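Skimport 3 is out, and the time sync finally works

I've been nagging the Flilo folks about clock drift for the better part of a year, so I'm pretty happy to be typing this one up. Skimport 3 went live on Thursday, and the headline feature is a new alignment step that lines up the left and right gripper recordings before anything else in the pipeline gets to touch them.

If you haven't run into it, Skimport is the little command line tool that takes raw video and motion logs from hand-held grippers and turns them into episodes you can train a policy on. It does one job, it's free, and until this week it had a habit of quietly putting one hand a few frames behind the other. You wouldn't notice on a pick and place task. You'd notice right away on anything where both hands have to agree (ask me how I know!).

Deepika Pinto, who wrote most of the new code, told me the old version trusted the file timestamps and hoped for the best. The new one looks for moments when both streams move together and solves for the offset from there. "We had sessions that were off by 160 milliseconds," she said. "The policy learned to let go with one hand before the other one had arrived." Her team re-ran 305 old episodes through it, and she says 30 of them had been thrown out as bad demos when all they needed was a shift.

The other big change is in the marker tracker, called Piątek, which used to be a separate download and now ships in the box. Teodor Domański rewrote the part that handles dropouts. When a marker goes missing for a bit, the tracker now carries the pose forward from the motion log and flags that stretch, where before it would just freeze the hand in space and carry on like nothing had happened. I've lost whole afternoons to that freeze.
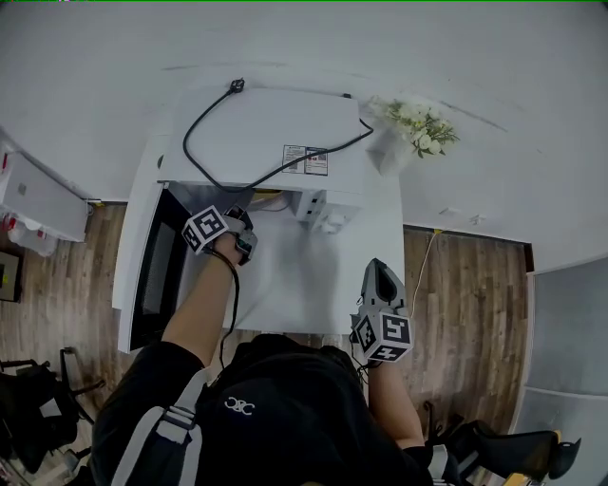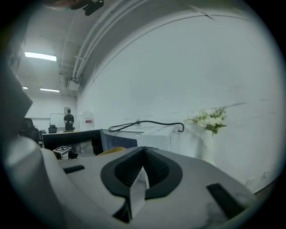

Dropouts are a much bigger deal on appliance tasks than on open tabletop stuff, and that's where I'd try the new tracker first. Teodor's tip is to pull the flagged stretches up in the viewer and go through them by hand the first couple of times. With a microwave door swung wide open and the gripper jaws reaching inside, you want to know which poses came from the marker and which ones the software filled in. The flags are saved with each episode, so you can also just filter on them when you build a training set.

A couple of gripes. The config format changed again, and the converter choked on two of my older files - both had odd characters in the session names, so that may be on me. The docs for the new viewer are still one page long. Grażyna Tokarz is collecting bug reports on the project forum, and she's hoping to get a patch release out in April.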